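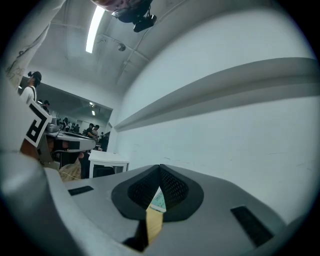 *Back room: white walls, ledge on the right, tube light overhead.*

## Back room FAQ

**Can I lean things on the ledge?**
Small, light things only. Luvlow sample cards are fine. No drinks and no tools.

**The lower wall has scuffs. Do I need to report them?**
No. We repaint in July. Report anything deeper than a scuff, such as a dent or a hole.

**How do I turn on the lights?**
The switch is outside the door, on the Stura panel. Please turn everything off when you leave. If a tube flickers, leave it alone and write it on the sheet.

**Can I hang anything from the pipes or beams?**
No. That includes cables, signs and coats.

**Is there a camera?**
Yes, a small dome on the ceiling. Recordings are kept for 40 days. Ask Rutilio Barrera if you need to see one.

**What does the room cost?**
It's free for Midico tenants. Everyone else pays $55 for a half day or $96 for a full day.

**When does it close?**
9 p.m. The hall door locks by itself after that, but you can still get out.

**Can I tape things to the wall?**
Painter's tape only, and take it down the same day.

**Who do I call about a leak?**
Rutilio, extension 1480. If he doesn't pick up, try the Lengyel front desk.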